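Pandiline ticket: episodes rejected at ingest, Khunthong floor, hand-held units
Status: open, waiting on retest

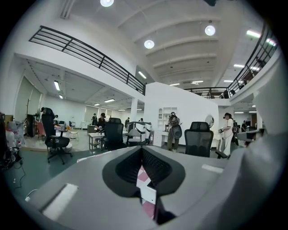
Ingest has been throwing out way too many episodes from the Khunthong floor and I need somebody on the Pandiline side to look at it. Reject reason is always the same, POSE_JUMP, sometimes with LOW_TRACK before it. Same grippers at Skorno, same firmware, no problem there. My first guess was the room. It's a big open hall with a mezzanine, black railings up top, round lamps hanging from the ceiling, a round mirror on the white partition, and people walking about while we record. Lots for the tracker to grab onto but some of it moves and some of it reflects. Not proven, just where I started.

Numbers from the last batch
Uploaded: 2,404 episodes
Rejected: 1,158
Reject reason on nearly all: POSE_JUMP
Task: pick up cloth item, carry, release. Bimanual tasks not affected as we havent started those.

Env
Recorder app: current build, auto update on
Calibration: done at start of shift, passes
Storage: card then dock, no wifi upload
Frame drops: none reported

Log

09:10 Pulled a handful of rejects and played them back. Video looks fine to me. Jaw width trace is clean, open and close both where they should be. It's only the position that goes wrong. Track runs smooth, then hops sideways by a big step and carries on smooth from the new spot.

09:40 Recalibrated one unit. Passed. Recorded a short set in the same spot, still rejected. So not calibration, or not only.

10:15 Swapped cards and dock between two units. Problem stays. Not storage.

10:50 Mapping pass redone, slow walk this time, full loop of the floor and back to the start. Old map was made on Saturday when the place was quiet and I think some of the chairs have been moved since. New map loads ok. Reject rate on a small set came down but not enough to close this.

11:30 Taped a sheet of paper over the mirror and recorded again facing the partition. Better. Facing away from it, no change — so the mirror might be one piece of it, but cant be the whole thing.

13:05 Tried starting position. The operators have been starting each episode with the gripper pointed out across the room instead of down at the work surface. With the lens tipped up you get mostly far away stuff and very little close by. Asked them to start tipped down and hold still for a second before moving. Looks promising, need a bigger set.

13:50 Someone from Fludska asked if we can just raise the POSE_JUMP threshold and keep the lot. Please no. Those hops go straight into the actions and the policy will learn them. We did this once with a drawer task and ended up throwing out the whole training run.

14:20 Question for Pandiline: does the tracker mask people out, or does it treat them as background? Docs say "dynamic objects are handled" and nothing more. If somebody stands still for a while and then walks off, do their points stay in the map?

15:00 Side issue, dont want to lose it. The reject report gives the episode id but no timestamp of the jump. I am scrubbing through every clip by hand. Can the frame number go in the csv?

15:35 Partial set in with new map, mirror covered, tipped down start. Roughly 80 episodes. Most went through. The ones that failed are nearly all long carries where the operator turns around fast.

Asks
1. Answer on people masking
2. Frame number in the reject csv
3. Can rejected episodes be rerun against the new map, or are they tied to the old one? If they can be rerun please do the full 1,158 before we record anything over
4. Recommended max turn speed, if there is one

Plan on our side
Record 500 fresh episodes tomorrow with the changes above, one operator per unit, labels as before. Slower turns. Keeping the old raw files on the dock untill I hear back on 3, dock is getting full so sooner is better.

Leaving priority at high. Will add tomorrow's counts here when ingest is done.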